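Open Day at the Fernstead Workshop: Your Questions

I'm Eirlys Parri, I look after visits at Fernstead, and every July I get more or less the same emails about the robot open day. So I finally sat down and wrote out my replies in one place. If yours isn't covered, write to me and I'll add it (eventually!).

What will I see?

Mostly robots handling cloth. That's what we work on, picking up fabric, spreading it out, folding it, moving it from one spot to another. There are two benches running on the day. Saadet Ekinci runs the folding bench and talks the whole way through, which people love. Danish Bhutto has the other one, where the arm is learning to pick a single piece of fabric off a table and put it somewhere sensible. He calls his setup Urkitz, after a village his grandmother told stories about, and now everybody calls it that, including the sign on the door.

Is it a show, or do they really do the work in front of us?

It's the real thing, so you get the slow bits too. Some tries go beautifully and some end with the cloth in a heap and Danish muttering. Last year a whole family stayed at his bench right through lunch, cheering every time the arm let go in the right place. I'd much rather you saw that than a video we'd cut together.

Why cloth? Isn't that an odd thing to give a robot?

I get this one more than any other! A mug is the same shape every time you pick it up. A shirt or a sheet never lies the same way twice, and the folds throw shadows that can look a lot like edges. You and I give it a shake and find the corner without thinking. The robot has to work out from its camera where the fabric stops and the table starts, and then decide where to pinch.
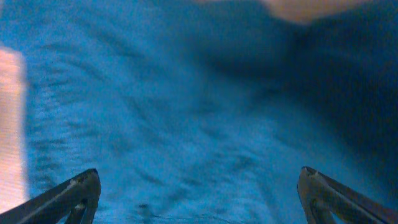

And pinching is its own problem. Take too little and it slides out of the fingers, take too much and you've got hold of three layers and the fold comes out all wrong. Ask Saadet about this if you have a while. She has opinions about bath towels especially.

Can I have a go?

Yes, at Danish's bench. You move a pair of handles and the arm copies you, and after a minute or so it starts to feel pretty natural. Turns are five minutes each when there's a line. Kids are very welcome, but they do need to be tall enough to reach the handles, and a grown-up has to stand with them. Long hair tied back, please, and no dangly scarves.

How long should I plan for?

Most people stay about 2 hours. If you only want to see the folding, you can be in and out a lot quicker than that. Mornings are calmer. By mid-afternoon it gets loud, and the folks who come for a proper chat with the engineers tend to leave a little frustrated.

How busy does it get?

We had 735 visitors last time, which was a squeeze, so this year we're giving out entry slots. They're free. Pick one on the booking page and try to stick to it, but I won't turn you away if the bus was late.

Where do I park?

Use the Cerndale lot across the road, and come in by the side entrance on the lane. Please don't park in front of Cadwaladr next door. They're a working bakery with deliveries coming in, and they've been very patient with us. Their cheese scones are excellent, by the way.

Is it accessible?

Everything is on the ground floor and the doors are wide. The benches are a bit high if you're seated, so we put a screen at each one showing what the arm's camera sees. Glenys Jarman is on the front desk and can find you a quieter time or a chair.

Can I take pictures?

Sure, take as many as you like. Just leave the flash off near the benches, as it upsets the cameras.

I teach. Can I bring a class?

Please do, but not on the open day itself. Abrehet Gebreyes handles school visits, and she'll set you up with a morning when the kids get far longer on the handles.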